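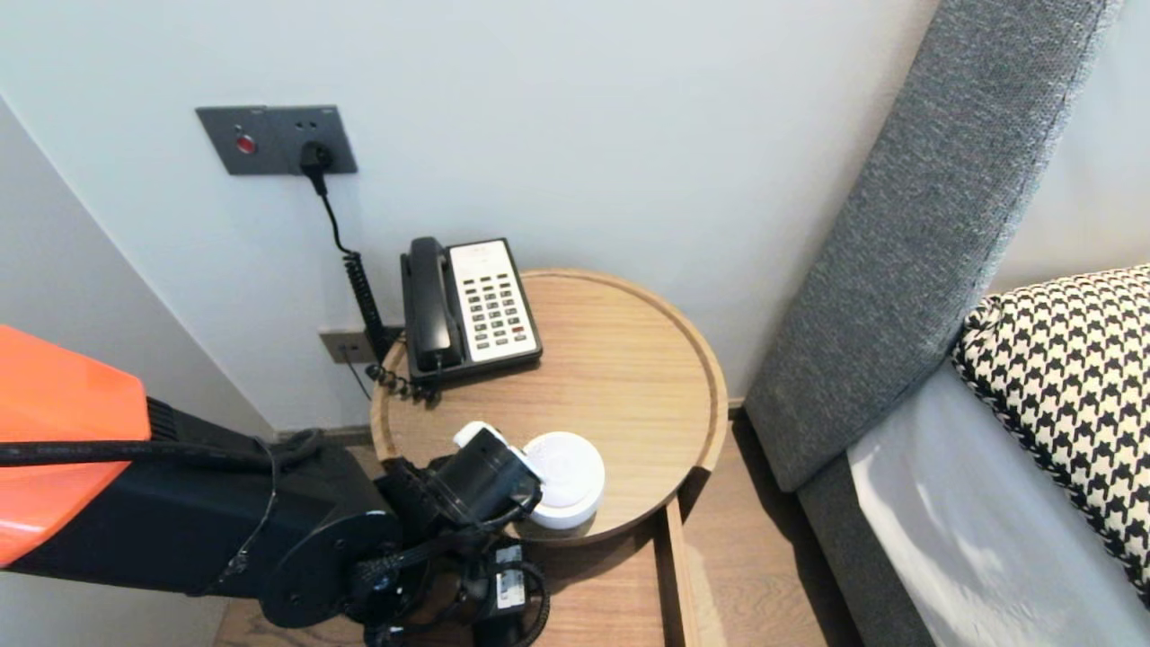

Item 3: arm at the bedside table, with the telephone and the red wall button.

Guest Room Handling Rules, working group
Minutes, July 2019

Chair: Karabo Venter. Minutes: Stijn De Haan, again.

1. Previous minutes
Accepted from February after the word "robust" was struck out in four places.

2. Speed near beds
Verkon asked for the limit to be lifted when the bed has no one in it. Venter asked how the arm would know. Verkon will come back to us. The limit stays.

3. Bedside tables
Long discussion. Agreed wording for rule 2: "The gripper shall approach small objects from the side of the table away from any telephone, call button or socket." Janjua wanted "where practicable" added. Put to a vote and lost, Janjua in favor.
Red wall buttons are to be treated as live in every room, including rooms where we have been told they are not. Phone cords count as obstacles. Ivlow's draft had them under "soft furnishings" – moved.
A raised rim on a tabletop does not count as a safety barrier. De Haan apologizes for having suggested it.

4. Loose cables on the arm
Any loop that could catch on a table edge or handset is to be tied down before a run. Josley reported that its checklist already covers this on line 427. Venter asked who reads as far as line 427. Josley to move it to the first page.

5. Other business
The draft standard now runs to 174 pages. De Haan to cut it. No target was set, which he took as a kindness.

Actions: Verkon (item 2), Josley (item 4), De Haan (item 5).
Next meeting in room 634, if the key is found.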